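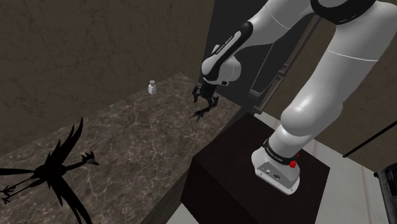 Ako

Ticket 621, Stundberg cell, sim build 28
Opened 22 August 2022

Gripper stops over the middle of the countertop, fingers open. No grasp command issued. Target is the white bottle at the far end, by the back wall.

Log shows speed limit rule 18 rejecting the approach. The cell file still has the March limits. Our practice is to validate limits in sim before any hardware run, so the Skivow release is on hold.

Action: reload limits, repeat the approach 2 times, attach both logs.

Status: pending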